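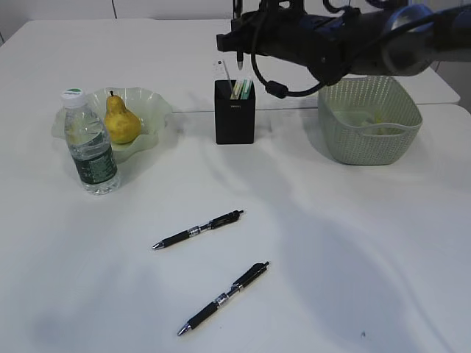

Verkis Desk Kit

The Verkis Desk Kit is a tabletop arm package put out by Imano, and I've been editing this entry long enough to have opinions! It's sold for light sorting jobs, mostly stationery: pens in a holder, pens out of a holder, that kind of thing. The kit went on sale on 1 Jun 2023 in two versions, the plain one and the Grilwood (same arm, longer warranty, a nicer manual).

Setup took me 81 minutes, and I'd say 30 of those went to finding the right menu. After that I mostly gave it gel pens, which are skinny and roll if you look at them wrong. The gripper holds one upright, tip down, and I love watching that part. You can save up to 400 positions, though I've never needed more than 100. 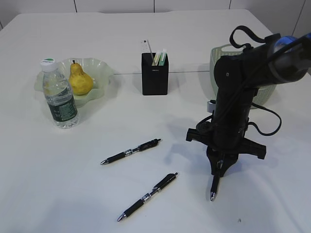 Bagheri wrote on the talk page that the entry is too kind about the software, and that the position list ought to be searchable by now. Fair point, and I've added it under Known Issues.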